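Newsletter > Building Notes > Surfaces

14 January 2026
By Mahtab Shokri

Re-oiling the worktables at Dollen

The second-floor worktables at Dollen were due for a new finish in December. The previous coat, a hardwax oil from Castel, had worn through at the front edges, where forearms and sleeves rub all day. Water left on those areas for an hour raised the grain. The centers of the tops still beaded water and needed only a light scuff.

We tested two products on offcuts before choosing. Naturine is a thin oil that soaks in fast and leaves little on the surface. The Castel product is thicker and builds a film. Both passed the coffee test. Naturine was easier to patch -- a worn spot can be sanded and oiled without a visible ring -- and that decided it.
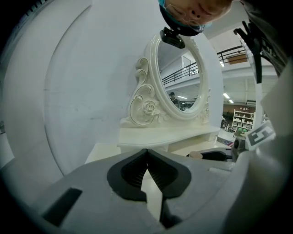
Pale cream tabletop, visible between the finger pads.

Surface prep took longer than the oiling. Old hardwax clogs paper quickly, so the first pass was done with a cabinet scraper. Sanding followed at 120 and then 180 grit. Going finer closes the surface and the oil sits on top. Dust was vacuumed and the tops wiped with a barely damp cloth.

The oil went on with a short-nap pad, in a thin coat, and the excess was wiped off after 19 minutes. A second coat followed the next morning. Full cure takes up to 7 days at normal room temperature. Until then, keep mugs on coasters and do not leave paper flat on the surface overnight. Light use is fine after the first day.

Oily rags can heat up and catch fire on their own. Ours were soaked in water and stored in a lidded metal can until pickup. Please do the same if you touch up a table yourself.

For routine cleaning, use the diluted soap in the supply closet. Glass cleaner and alcohol wipes strip the oil. The tables in the Dehghan room have a lacquer finish and are not part of this schedule.

Comments

tmk: Does the 180 limit apply to the end grain too? Ours always goes darker than the top.

Mahtab Shokri: End grain can go to 240. It takes in less oil that way and stays closer in color.

rowan_b: Second floor still smells a bit in the mornings, but less than last week.

P. Ellery: Which soap dilution? The label on the bottle has rubbed off.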